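Departments > Police Services > Tanholm Substation > Property Room > Walk-Through Checklist

Print this page | E-mail this page

Property Room Walk-Through Checklist, with Comments
Tanholm Substation
Walk-through completed: 2021-04-14

Thank you to everybody on the night shift who stayed over to let us in and put the coffee on. We know a walk-through is never the nicest way to end a long tour, and we were made very welcome all the same. Items are marked OK, FIX or WATCH, and the comments run on a bit, so please bear with us!

1. Entry and sign-in
Outer door closes and latches on its own: OK
Sign-in log at the counter, filled in with both times: WATCH
Comment: Time in is nearly always there and time out is often blank. We've all been called away in the middle of something, but please go back and fill it in before you leave the building.

2. Temporary lockers
Lockers close and hold: OK
Padlocks matched to the key list: FIX
Comment: The key list still follows the old locker numbers from before the move out of the Nomasitz annex, and it took us a good long while (and a second cup of coffee) to work out which was which. Please retype it, and tear up the old one once the new one is hanging.

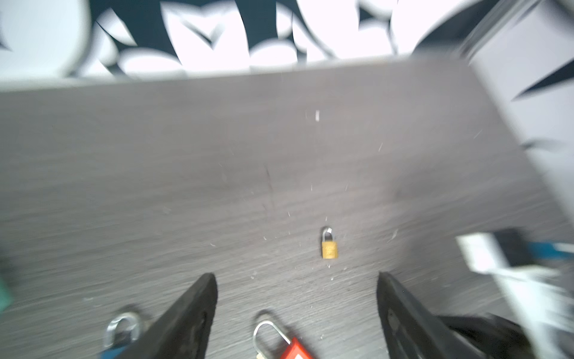 Small brass padlock, shackle closed.

3. Long-term shelving
Aisles clear from end to end: OK
Nothing stacked on top of the upper shelf: FIX
Comment: The room now holds more than 900 items, and it was laid out for 600, so we understand how the boxes crept upward. Closed cases from the Tuton side could be sent for disposal review first. That alone would free up most of the back row, and you would all breathe easier in there.

4. Packaging counter
Clean paper put down between items: OK
Gloves in all sizes: WATCH
Tape, tags and bags stocked: OK
Comment: Mediums were down to the last box. The person who spots it should feel free to put the order in, there's no need to wait for a supervisor. 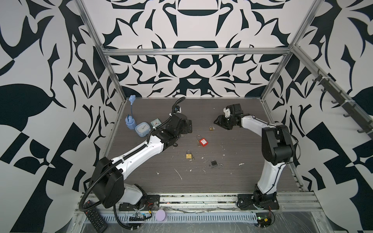
Work surface, patterned walls and a row of gray hooks.

5. Firearms and cash
Two people present at every opening: OK
Seals dated and initialed: OK
Comment: Beautifully kept, and we'd like that passed along at roll call. We pulled 50 envelopes and every seal was just as it should be.

6. Found property and prisoners' belongings
Religious articles bagged on their own and handled with care: OK
Owner's name on the tag, spelled as the owner spells it: WATCH

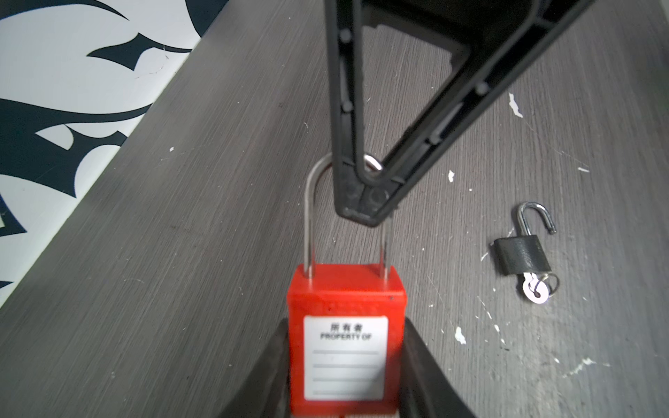

Comment: A few tags had only a first initial. When somebody comes to the window to collect a prayer book or a grandmother's bracelet, it means a great deal to have it found quickly, so a full name, please, and a phone number if they'll give one.

7. Fire and general safety
Extinguisher tag current: OK
Exit light working: OK
Eyewash bottle in date: FIX
Step stool steady: WATCH
Comment: The stool has a rubber foot missing. Please use the one from the Vuorinen Hall storeroom for the time being and don't stand on chairs, however short the reach.
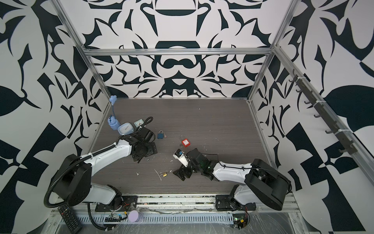
The FIX items should be closed out before the next visit in October. You can send a note as each one is done or all together, whichever suits the shift. If something turns out to be harder than it looks on paper, call the audit desk and we'll come over and work through it with you.

Related items
- Found Property: How to Claim
- Key Control Procedure
- Disposal Review Request Form
- Nomasitz Annex Closing Walk-Through
- Tuton Front Counter Checklist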